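Galerie : la table quadrillée, ou l'art de poser une assiette

Le quadrillage au ruban bleu, on me l'avait vendu comme la fin du désordre à table. Chaque assiette dans sa case, et plus de discussion. J'ai lu le guide Gavard en entier, 44 pages, et je reste à convaincre.

Premier essai, avec l'assiette claire à rebord strié. Le guide veut qu'elle tienne dans sa case.
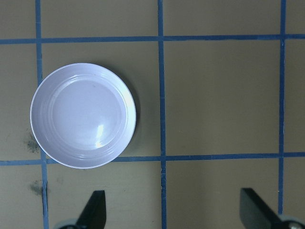
Sur le papier, c'est simple. En pratique, un rebord qui mord sur le ruban, est-ce encore rangé ? Gavard ne répond pas, et le forum Arel y a consacré 23 messages sans trancher. Quant au ruban, il gondole un peu sur les bords, ce que la notice passe sous silence.

Plus loin, la vaisselle de couleur. Il paraît qu'on s'y repère mieux. Je demande à voir : une assiette jaune reste une assiette jaune, avec ou sans lignes.

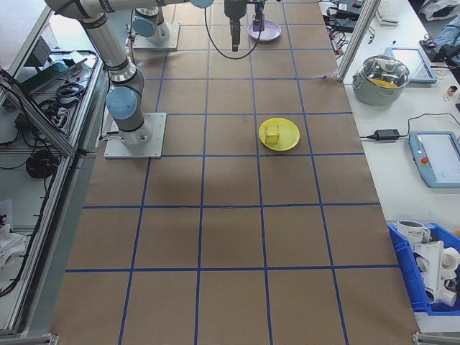 L'assiette jaune et son petit cube jaune pâle, la lavande plus au fond. À droite, la casserole à couvercle de verre.

Prochaine galerie en juillet, avec des cases plus grandes.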